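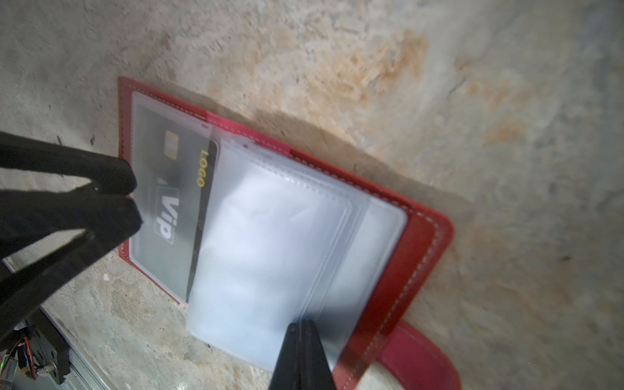
Touring a full-album set: sound and running order
Speaker notes, Baptiste Pruvost

Slide 1. Scope
Covers the Strachan tour, front-of-house and monitors only. Lighting is in Aigars Krūmiņa's talk after the break. Say which album: Pivevbridge, played in sequence, no cuts.

Slide 2. Room
Jirkuswood, standing, capacity 351. Low ceiling at the back, balcony on one side. Main problem is buildup in the low mids under the balcony. Play clip A, then clip B. Do not talk over them.

Slide 3. Running order
Side one straight through, then a gap of two minutes for the bass change. Side two follows. Encore is four older songs. The record fades out on track 5; live it needs an ending. The band wrote one in rehearsal. Show the bar chart.

Slide 4. Keyboards
The original parts were layered in the studio. One player covers them live with splits. Stems were considered and dropped, as the drummer did not want a click. Tempo drift on the closer is audible. Leave it in.

Slide 5. Monitors
Singer on wedges, everyone else on in-ears. Drideo desk file was saved per song. Mention the wrong scene recall in October: vocal reverb stayed on through the next intro. Fix was to lock the effects returns.

Questions. If asked about the live recording, it is still being mixed. Hand over to Aigars.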